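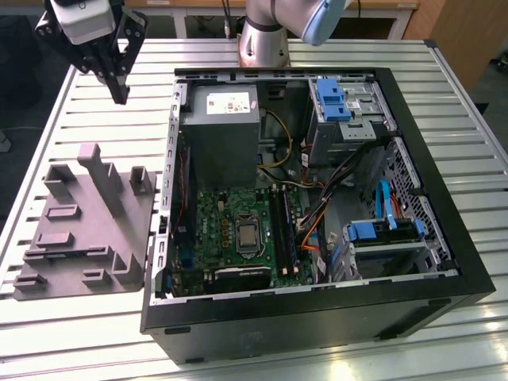
Figure 7.1 Work cell for the disassembly study: a desktop tower on its side with the side panel removed, and a gray 3D-printed fixture plate to its left.

Chapter 7
Learning Contact-Rich Tasks from Demonstration

Chapter 6 treated grasping as a problem that ends when the fingers close. Most useful work starts there. A memory module has to be freed from its latches and pulled straight up, and a connector has to be turned before it will go in. Errors of a millimeter or two matter, and a camera mounted far from the work often can't resolve them.

We follow one study through the whole chapter. Mahsa Khosravi and Hanyu Xia, working at the Vurkdale laboratory, recorded 800 demonstrations of desktop computer disassembly and trained a single policy on them. Each demonstration was stored with 2 camera views – a fixed one covering the table and one carried at the wrist.

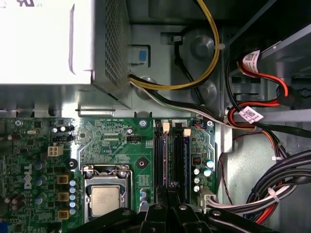 The wrist view moves with the arm, so the same socket may show up anywhere in it, and cables often hide the part of interest. The fixed view is steadier but coarse. With the fixed view alone, the policy removed the memory module in 49 percent of trials. With both views it reached 84 percent.

Section 7.1 describes how the demonstrations were collected and checked. Section 7.2 derives the training loss. Section 7.3 takes up failures, most of them involving cables, and Section 7.4 compares the results with the Cevmont planner from Chapter 5. Readers who skipped Chapter 5 should go over its notation for frames and transforms before starting Section 7.2.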